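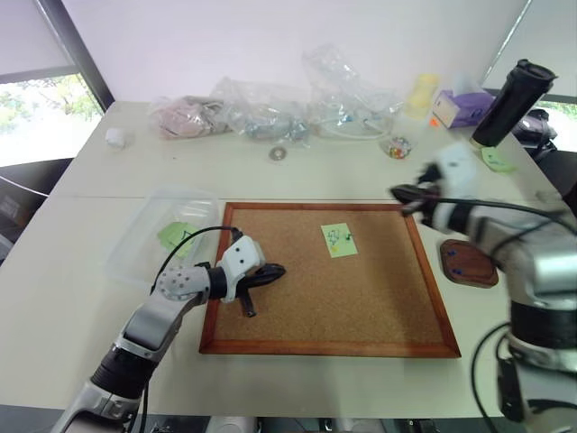 Progress report to Cernwood – trial of the Skitora two-arm kit
Prepared by Vija Laur, Brornham Workshop Services

The review of the Skitora kit remains within the agreed scope. The supplier, Dlamini, completed setup and operator training in May, and the remote help service has been in use from that point. Work now centers on small office items: push pins, paper notes and a cork board.

Small parts are the hardest test of the grippers. A push pin leaves little to hold, and the fingertips must close squarely on it.
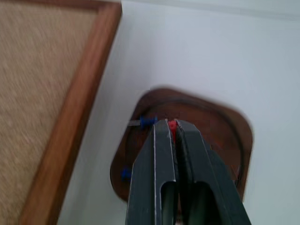
Page last changed: 07/11/2021

The supplier's manual is clear on daily checks but thin on finger replacement. Þórarinn Thoroddsen has asked Dlamini for a fuller section – a reply is pending.

Spending to date is $2,106, with a further $400 set aside for spare fingers. We request an extension of four weeks so that the 24 remaining test runs can be completed before a decision on purchase.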